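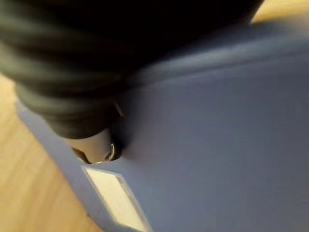

Home | Posts | Sheds & Shelves | About

Last updated Thursday

Right, quick one, dinner's nearly on. Finally got stuck into the storage cases. The blue-grey ones, the black ones, the lot. Been putting it off since July.

Blue ones first. Still love that colour, sort of slate, sort of periwinkle depending on the light. Labels though. My own fault. White labels are useless if you don't write on them properly, and pencil does not count. New rule: black marker, big letters, both ends.

Where it all goes now:

Boscombe trip gear - top shelf, hall cupboard
Extension leads and adaptors - under the bench
Christmas lights - back of the garage, don't ask

Paid $54 for a second shelf unit from Lemieux Hardware, 90 cm wide, which fits beside the freezer with a bit of room for the broom. Took me 40 minutes to put together becuase I had one side upside down. Twice.

Still to do: camping stuff, the paint tins, and whatever is in the esky. Might be last summer's tent pegs. Might be worse.

More on the weekend if the rain keeps up. Got to run, rice is boling over.

Contact | © Skarkau Road Blog | Back to top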